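Fustberg Student Robotics Club
Tabletop Fruit Set - Data Card

Summary
The Tabletop Fruit Set is a collection of 200 short recordings made by members of the Fustberg Student Robotics Club during the winter program. It supports the club's entry in the pick-and-place division of the Brandness Challenge. The set is maintained by Jinfeng Jiang, to whom corrections should be addressed.

Task
Each recording covers one attempt to move a piece of fruit to or from a plate. Students operate the arm by hand controller. The objects are apples, bananas and plates of several colours, laid out afresh by the operator before each attempt.

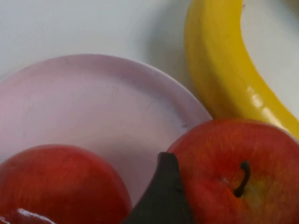 Attempts in which the fruit was dropped or the plate was moved have been kept and are labelled as such. Members training a model for the first time are advised to leave them out until a baseline has been recorded.

Contents
Recordings: 200
Average length: roughly 900 frames
Views: 2 (wrist and overhead)
Labels: object, start position, outcome

Known limitations
All recordings were made at one bench under the same ceiling lights. The overhead view was knocked out of line in July and was recalibrated the following morning; the affected files carry the suffix "b". Outcome labels were entered by the operator and have not been checked by a second person.

Use
The set is available to enrolled students and to partner clubs on written request. Teams using it in competition must credit the club in their design report. Redistribution is not permitted without the maintainer's approval.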